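Resources > Manipulation Methods > Household Demonstrations

Recording Two-Handed Utensil Demonstrations for Policy Training

Filed under: Methods and Protocols

This guide sets out the procedure used in the Wemine study for collecting demonstrations with a pair of hand-held grippers. It is intended for new operators and for partner groups who wish to repeat the work in their own kitchens. Operators should have read the calibration guide before they begin.

Step 1. Prepare the table

Place one utensil container on the dining table, within easy reach of both hands. Chopsticks are the standard item. A ladle may be added for the mixed condition. Leave the rest of the kitchen as the household keeps it — a policy trained on cleared counters performed poorly in our April trials.
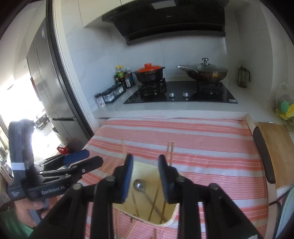 Keep the container in the same general area for a full block of nine episodes, then move it and turn it before the next block. Record the new placement in the session sheet. Tablecloths may stay in place, but smooth out any folds that could catch a fingertip.

Step 2. Start from an open position

Hold one gripper in each hand and open the fingers fully. Pause for 2 seconds before moving. The pause gives the tracking software a clean starting point, and episodes without it are rejected during import.

Step 3. Approach and grasp

Move the working hand toward the utensil at a steady pace. The second hand should remain near the container, ready to steady it if needed. Close the fingers only after the utensil lies between the pads. If a grasp fails, open the fingers, back away, and try again within the same episode. These recoveries are useful for training and should not be deleted.
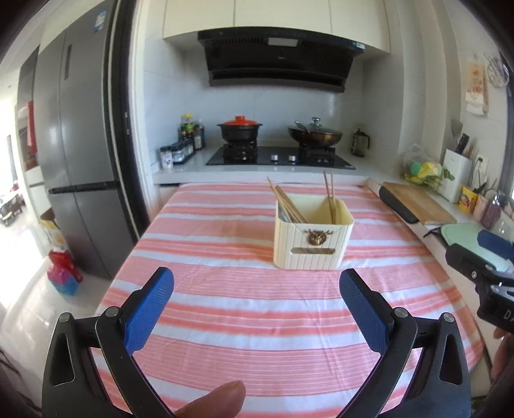

Step 4. Place and release

Lower the utensil to the table before opening the fingers. Dropped items must be marked as such in the session sheet. Return both hands to the starting position and end the recording.

Step 5. Review the episodes

Each episode is checked by a second person, who confirms the starting pause, the grasp, and the release. In the first collection period, operators recorded 3230 episodes, of which 141 were removed at review. Most of the removed episodes had lost tracking when one gripper passed in front of the other.

Changes to this procedure are approved by Perla Chávez. Partner groups at Lultia and Moreira should send their session sheets with the recordings and keep a local copy until import has been confirmed.

We use cookies to remember your preferences and measure site traffic. Accept | Manage settings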